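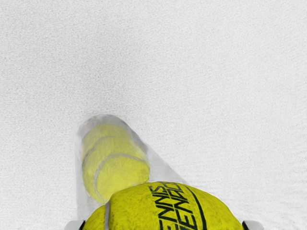

Mwanaisha Makokha would sooner play in the rain than share a court with a pickleball game, and she has told the Clerport parks office so in writing, twice. The office thanked her for her interest in paving.

Clerport has 3 public courts and a waiting list that opens at six in the morning. By two minutes past, it is full of people who claim they sleep in. Panagiotis Katsaros, 48, sets two alarms. He has a backhand like a man closing a stuck drawer, and he wins more than he should.

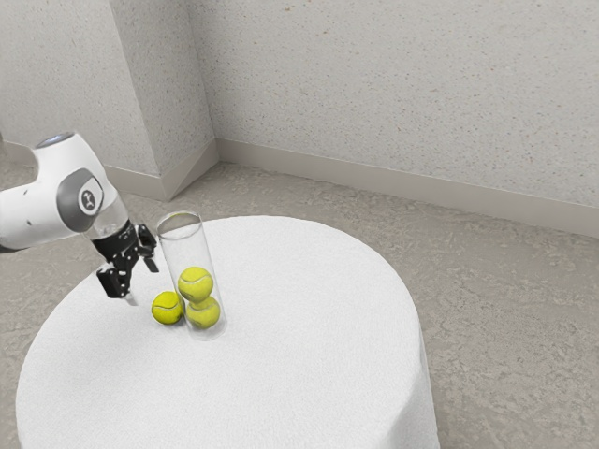 Tennis balls: two in the tube, one out.

In August the town repainted the lines at Stidville Road and got one service box wrong. The regulars adjusted. Visitors from Anwood, who take their tennis seriously and their parking more so, filed a complaint — then lost on it in straight sets. The box is due to be fixed in spring, and Katsaros has asked if there's any rush.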